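August 26, 2024

Packing bench, second go at the refill bags. Karlijn Desmet was out this morning so I had the bench to myself, plus the radio, and I got through way more than I thought I would!

The job is still the same as on the last page: sort out which of the soft plastic bags can go straight in the Sallix cartons and which need the inner sleeve first. The Drovia ones are easy (stiff, flat, they practically stack themselves). The thin crinkly ones are the pain. They slide off each other, they hold air in the corners, and if you press too hard on one end the other end puffs up like a little pillow. I tried folding the top rim over once before laying them down and that helped a lot, at least for the first layer. By the second layer I was back to swearing at them.

Note on reading the labels: decide which way is up before you start. I did 17 bags with the print facing every which way and had to go back and turn them all, and Prodromos Theodorakopoulos came by just in time to see me do it. He wants every label right side up and facing the long side of the carton, so the people at Poduval can check them without lifting anything out. Fair enough. I've put a strip of tape on the bench edge so I remember.

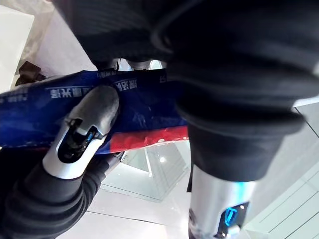

Blue bag with the red band, white Chinese print, one line upside down.

The red band is a really handy landmark on that kind, by the way. If I keep all the bands on the same side I don't have to hunt for the writing at all, and my hands sort of learn it after a while. I'd like to do the same with the clear ones but there's nothing on them to go by. Maybe a dot of marker? Ask Karlijn, she had opinions about marker last time (smears).

Carton weight came out at 1465 g with the sleeve in, on the old scale. Want to redo that on the good scale once it's back from Clalunitz, the old one drifts when the door is open.

Took over 53 minutes for the whole run, including the turning-around business and one hunt for the tape gun, which was under the sleeves.

Still to do:
more sleeves, we're down to the last bundle
try the folded rim on a full carton, all layers
ask Prodromos if the October batch is the same bag or the thicker one
sweep under the bench, there are bits of tape everywhere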